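Sukside Prüfset Tischgreifen
Stand 27/07/2026, Ansprechpartnerin Mareike Kuhlmann
Regeln für Zweiarm-Zellen am Tisch. Bitte vor Bestellung lesen.

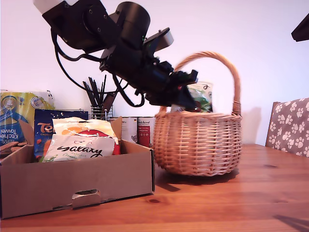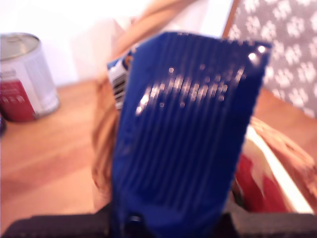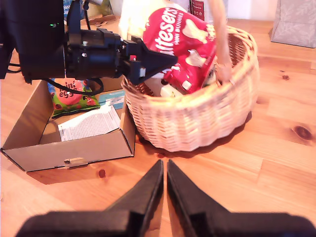 Risikobeurteilung ist Pflicht, auch bei kleinen Armen. Set enthält 14 Prüfkarten, 2 Klemmkraftmesser, Ordner. Karte „Kabelführung“: Schlaufen so wie im ersten Bild, frei unter dem Arm hängend, gehören ins Protokoll. Henkelkorb = eigene Karte, der Bügel ragt hoch über den Rand, also Verfahrhöhe eintragen. Prüfintervall 400 Betriebsstunden, nach Fingertausch sofort. Blanko-Protokolle liegen bei, Nachbestelung ab 300 Blatt. Lieferbar ab Oktober, Halterung Otum seperat.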